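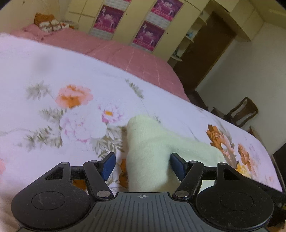 Takeshi Yokoyama wrote before breakfast to ask that knitted items no longer be folded in the linen room, as the table there is needed for sheets until the end of September. I have agreed. The beds in the Ullura wing will be used for small knitwear, with the floral sheets left on.

Morning. Began with the pale green ribbed piece, laid flat on the bedding. It is sock-like in form, but I could not find its partner and have entered it as a single. The inventory stands at 278 items, of which 42 are singles. Wyn Ellis holds that singles should be kept for one season and then released for mending wool. I am inclined to keep them longer. The matter is deferred.

Procedure as settled today: each piece is to be smoothed by hand, turned once at the heel or fold, and placed in the drawer with the rib facing up. Ribbed pieces are not to be rolled, as rolling stretches the cuff. Wool and cotton are to be kept in separate drawers.

Afternoon. Relabeled the upper drawers. The Tridska labels do not hold on painted wood and I have gone back to string tags. Nearly 20 remain to be written.

Lavender is low. Must ask Wyn for the key to the tall cupboard, and return the two pillowcases that came up with the socks by mistake.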